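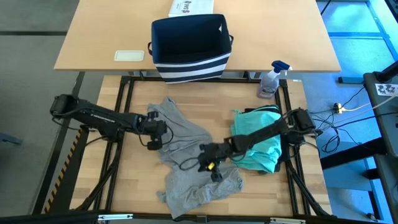
Osto Court Owners -- Minutes of the General Meeting
Held in the ground floor common room, Sunday, 4 pm
142 units, 63 represented in person or by proxy. Quorum met.

12 Shares | 3 Comments

1. Previous minutes
Accepted as circulated, with one spelling fix (it's Ķēniņš Lane, with all the marks, and the council sign now has them too!). Carried.

2. Balcony repairs
Great progress to report. Jumovau has finished the east side and moved its scaffolding to the lane side, where work should run until May. Owners on levels two to four are asked to clear their balconies of pots, bikes and barbecues before the crew gets to them. The colour of the new railings got a lot of love from the floor -- several people said it makes the whole building look ten years younger.

A question was asked about the drip marks under unit 704. Jumovau has looked at them and will reseal the edge at no extra charge.

3. Bike room
Clurno quoted for double-height racks, which would bring us up to 50 spaces. Lots of happy discussion on this one. Concerns were raised about lifting heavier e-bikes to the top row, so the motion was changed to keep the lower row along the back wall for those. Motion to accept the quote as changed: carried, four against.

Old bikes with no tag will be moved to the loading bay for a month. If one is yours, please tag it. Tags are in the mail room.

4. Short-term rentals
Owners of two units asked whether the 30-night minimum could be eased over the summer. There was a good, friendly debate with strong views both ways. No motion was put. The council will send out a survey and bring the results back.

5. Garden beds
All the beds on the roof are taken and there's a waiting list, a wonderful change from last year. Agreed to ask for a price on two more beds beside the stair door, if the roof membrane warranty allows it. The hose stays on the hook, please, and off at the tap.

6. Other business
-- Lobby door closes too hard. Clurno to adjust it when they come to measure the bike room.
-- Visitor parking passes: the green ones are still good, the yellow ones are not.
-- Request for a second recycling pickup each week. Council to get a price.
-- Warm thanks to everyone who brought baking.

Meeting closed at 5:35 pm. The next meeting will be in the same room, with the notice going up by the elevators two weeks ahead.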